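September, gone eleven at night

I said I would go to bed at ten and instead I have been sitting at the kitchen table with two laptops open side by side, like somebody running a small airport. The new one came this morning. I had paid for delivery before noon and the van pulled up at five to, so I can't complain, though I had been at the window since breakfast and had drunk far too much coffee by then.

It's the Jaltico in the end, the thirteen-inch one. I went round and round on it all summer. Urszula wanted me to get the Flilico because hers has lasted so well, and I very nearly did, but the keyboard on the new Flilico is horrid, all flat and clacky, and I type for a living (well, for half a living). The Jaltico was 153 pounds dearer with the bigger drive. I told myself that was the price of not swearing at the space bar for the next five years, and I paid up before I could change my mind.

First impressions, while I still have them. The screen is lovely. I hadn't understood how yellow my old one had gone until I put the two together and opened the same page on both -- it was like cleaning your glasses! The lid opens with one hand, which pleases me more than it should. The charger is tiny. The speakers are poor, thin as anything, and there are only two sockets down the left side and none at all on the right, so I shall have to buy one of those little adaptor things after all, having sworn to everyone I wouldn't.
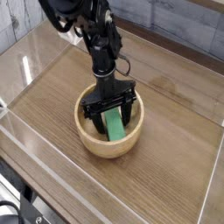 Moving everything over from the old machine has eaten the whole evening. I used the Nowicki transfer program, which Urszula swears by, and it found 3000 photographs I had forgotten I owned, plus every letter I ever wrote to the council. It got to 70 per cent by teatime and then sat there for so long that I went and did the ironing. I've set the desktop colour to a green as near as I could get to that block in the wooden bowl, and it looks very well against the dark edge of the screen, much more restful than the swirly mountain it arrived with. The icons show up nicely too. I moved them all to the right-hand side, where I've always had them, and felt at home straight away.

The battery is the thing I really want to know about. They promise the earth on the box, of course. I unplugged it after supper at full and it's now showing 60, with the transfer running and the brightness right up, so I shan't judge it on that. Tomorrow I'll give it an ordinary day of letters and email and see how far it gets.

Still to do: put the printer on, find the password for Avgate (I've tried all the usual ones, and the one with the dog in it), and ring Urszula to tell her about the keyboard before she asks. She'll want to know about the weight as well, so I must get the kitchen scales out. The old laptop can stay on the table tonight. I haven't the heart to put it in the cupboard yet.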